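About Studico

Soft seats, shared tables and a room people like to stay in 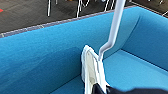
Words by the Studico team
Updated in November

The blue sofa came first. Before we had a sign, a website or a working kettle, we had one big curved sofa in turquoise fabric with a gray-purple trim along the top of the back, and we sat on it and planned everything else. If you visit us today you'll probably end up on it too (most people do, and getting them off again at closing time can take a while!).

Studico is a furniture workshop and an open showroom under one roof, on the ground floor of the old Domański building. We design and upholster seating for places where people wait, read, study or talk: libraries, school lounges, clinics, small offices. We also take in tired pieces and give them new foam and new covers, and we love that side of the work every bit as much as the new stuff.

How we started

We began as a repair shop with 400 square feet and one sewing machine. Our first real order was from a reading room that wanted its benches covered again in the same brown they'd always been. We brought along a few brighter samples just in case, and they picked orange. That job taught us to always bring the bright samples.

The lounge line, which we call Clada, grew out of that. Clada sofas have a back that carries on around the side, so you can lean in the corner with your feet up or sit straight with a laptop. We went through a lot of cardboard models getting that curve right, and we're still fond of the ugly ones. Two of them hang in the office.

What we make now

Clada is our soft seating. It comes in 182 fabric colors, and yes, you can have one color for the body and another for the trim. We think you should! A contrast trim is a small thing but it draws a line around the shape and makes it easy to read from across a room.

Lidby is our lighter range, with side tables, stools and stacking chairs meant to be moved around by whoever happens to need them. We like the two together, a heavy, comfortable piece that stays put and a bunch of light ones that travel.

The repair bench handles everything else. Last year 200 pieces went across it, including a church pew, a dentist's chair and a very long bench from a bowling alley that had to come in through the window.

The showroom

We call it a showroom, but it works more like a living room. The floor is dark gray speckled carpet, chosen after a long argument in which the cream carpet people lost. White chair legs look great against it, and so does anything blue. You're welcome to sit on all of it, drag the chairs into a circle, bring your lunch, bring your kids. Fabric that can't take a sandwich has no business in a school lounge, and we'd like to find that out before you do.

Along the back wall is the swatch library, with 900 samples in open drawers. Pull out as many as you want and take up to six home. Please look at them in your own light, morning and evening if you can, as blues and greens especially can change a lot between a north window and a ceiling lamp.

Working with us

Most projects start with a conversation and a rough floor plan. A drawing on the back of an envelope is fine. We'll ask how people come into the room, where they put their bags, and what they do there for longer than ten minutes. Then we mark out the shapes on our floor with tape so you can walk through them at full size, which is easily our favorite part of the job.

Old furniture is welcome at the side door until 4 p.m. Send a couple of snapshots first if it's bigger than an armchair, so we can clear a spot on the bench.

Coffee is on from 9 a.m., and the corner seat goes early.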